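# The Museum That Lets You Be Wrong

The first thing visitors do at the Sastska science center is make a guess. A card on the table asks how long it will take a heavy ball and a light one to reach the bottom of the same ramp. People write down their answer, drop it in a slot and go find the ramp.

Most of them guess that the heavy ball will win by a wide margin. Then they run the balls down the track, usually more than once, because they suspect something is off with the first try. Children tend to laugh and move on. Adults look for the trick.

The center opened in a former bus depot in Alarcón, a town better known for its paper mill than for its physics. The building still has the old bay doors, and on mild days the staff roll them up and let the noise out onto the street. Admission is $10. There are 40 exhibits, and every one of them starts with a guess.

That was the idea from the beginning. Surveys on trust in science often find that people have a good opinion of scientists in general and a weaker one of particular findings, especially those that touch on food, medicine or the weather. The people who planned Sastska thought part of the problem was that the public mostly meets science as a set of finished answers. You hear that coffee is bad for you, then that it is good for you, and after a while you stop listening.

So the exhibits are built around the part that comes before the answer. At one table, visitors taste the same apple juice from a clear cup and from a green one and rate how sour each is. At another, they try to judge the weight of boxes of different sizes. The results from the day go up on a board by the exit, including the wrong ones.

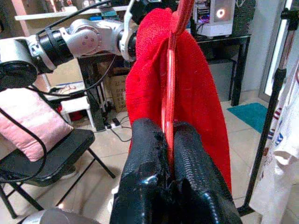

The center also runs an evening course for adults called Edard. It meets for 10 weeks, starting in September, and no background is required. Each group picks a claim that somebody in the room has heard and half believes. Last year's list included whether cold weather gives you a cold, whether plants grow better when you talk to them, and whether it takes longer to fall asleep after looking at a phone.

Then they try to test it. The plant group had the easiest time of it, at least on paper. They bought 100 bean seeds, split them between two windowsills and read the newspaper aloud to one half. By the third week they had noticed that one windowsill got more sun in the afternoon. They started over with 70 seeds and swapped the trays every day. The talking made no difference they could measure – though two members of the group still talk to their houseplants.

Staff say the false start is worth more than the result. Someone who has had to throw out three weeks of work over a patch of sunlight reads a health headline differently afterward. They want to know who was in the study and what else might have changed. They also tend to be more forgiving when researchers revise an earlier finding.

It doesn't work on everyone. Some visitors come in certain that the whole thing is propaganda and leave the same way. A few have complained that the board by the exit makes people look foolish, and the center now leaves all names off the cards. Teachers have asked for more facts on the walls, and they have a point: a class with an hour to spend can go home having made a dozen guesses without learning the word for any of it. Printed sheets are now handed out to school groups at the door.

Money is the other worry. The depot's roof needs work, and the grant that paid for Edard runs out next year. A second site has been discussed in Vellell, down the valley, where the library has offered its basement. For now that would mean six tables and no ramp, because the ceiling is too low.

The cards from the first table are kept in boxes in the office. Visitors who come back can ask for a fresh one, and plenty of them do. Some still bet on the heavy ball.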